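Home | Notebook | Parts list | Bench bookings | Search

January, Tomthorpe bench, disassembly kit trial, second entry

Galbraith kit again. I still don't see what we'd be paying for that we couldn't bolt together ourselves, but Wilma wants a fair write-up before the loan runs out, so I'm trying to be fair.

The claim in their leaflet is 53 desktop models "supported out of the box". I asked what supported means. Costel Pîrvu rang them and got an answer that came down to this: there's a file for each model saying where the memory slots and drive bay should be. Fine, but a file is not a grip. The cases we get from Saradville arrive with bent cages and cables stuffed wherever they'd fit, and I'd want to see what the planner makes of a SATA lead lying across its path. The leaflet shows a very tidy tower with no loose wires in it at all.

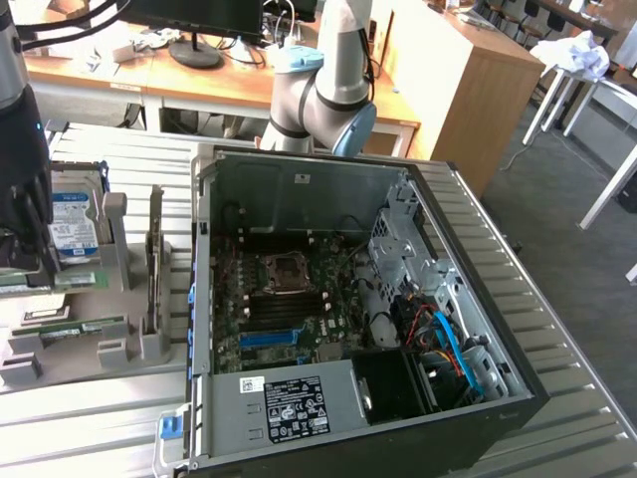 Setup took 2 hours against the 20-odd minutes in the manual. Most of that was teaching the fixture position. Move the fixture a hair and you teach it again, and the manual mentions this once, in a footnote. The slots for the memory modules I quite like. Upright drive slot I'm less sure of, would rather have the drive flat.

Things to ask Galbraith before anyone signs:
- Is the 200 cycle gripper pad life measured on sheet metal or on something soft?
- Who writes the file when a model isn't on the list, and what does it cost?
- Does it know a latch is still closed, or does it just pull harder?
- Can we export the logs without their viewer?

Price is 430 a month with the service plan. Without the plan they won't quote, which tells me the plan is where the money is. Wilma Skinner thinks it could still pay on the Briton contract if the batches are all one model. Maybe. I've yet to see a batch that was all one model.

Next: same job by hand with a stopwatch, so there's a number to put next to theirs. Costel to do it, he's faster than me and they should have to beat the faster one.

Recent entries
Galbraith kit, unpacking and missing cable
Saradville delivery, sorting notes
Screwdriver bits, which ones strip
Briton contract, first look at volumes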